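11 Jul 2026

So I have finally, finally learned to cook rice without a rice cooker, and I'm going to be insufferable about it for at least the rest of the summer.

Some background. My old cooker died in February (a sad little click, then nothing) and I kept telling myself I'd replace it. Then I looked at prices, got grumpy, and dug out the heavy pot my aunt gave me when I moved to Kravchuk. The first batch was glue. The second one burned so badly I had to soak the pot for two days! I ate a lot of toast that month.

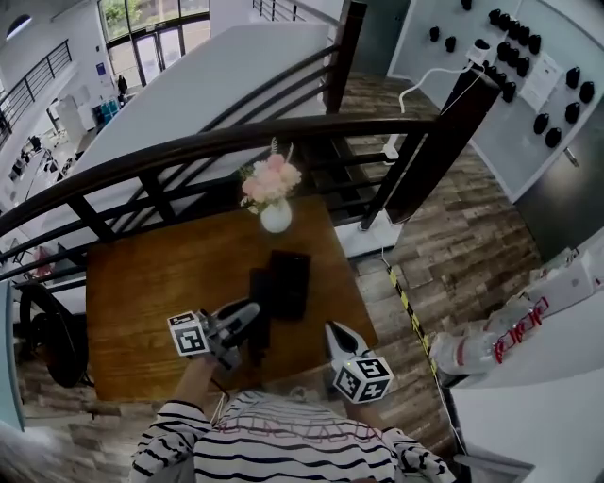

**Atlow Supper Club – Members' Pages**

What saved me was Remedios Ambrosio, who has been cooking rice on a stove since before I could walk. She watched me lift the lid to check on things and nearly took the spoon out of my hand. "Leave it alone," she said, and then she said it again about a minute later when I reached for it a second time. I'm a peeker, I can't help it.

Anyway, her way goes like this. Rinse the rice until you're bored, and then once more. For 4 cups of rice she uses 6 cups of water, which sounded like too much to me, but I've quit arguing. Bring it up to a boil with the lid off, give it one stir, then lid on and the heat as low as your burner will go. When the bubbling noise stops, turn it off and walk away. Go fold some laundry or call your mom. Ten minutes, minimum, and no peeking!!

Jericho Cabrera swears by the knuckle method instead (fingertip on the rice, water up to the first line) and we had a pretty loud disagreement over it at the last supper. His rice was good. I'm not saying it was better than mine. I'm saying he had seconds of mine, too.
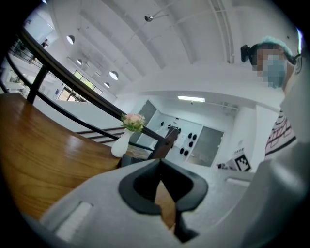
*Flowers on the table, pink and cream.*

The crust at the bottom is the part I didn't expect to love. If you leave the pot on for a few extra minutes you get this thin toasty layer, and a splash of soy sauce on it is dangerous. My sister calls it burnt. She's wrong, and she doesn't get any.

Leftovers go straight into the fridge in a flat container, and the next day I fry them up with an egg and whatever greens are looking tired. Cold rice fries so much better than fresh, don't even try it the other way around.

Next up I want to try coconut rice, so if you have a recipe that isn't super sweet, please leave it in the comments. I've got two cans of coconut milk in the pantry and no plan.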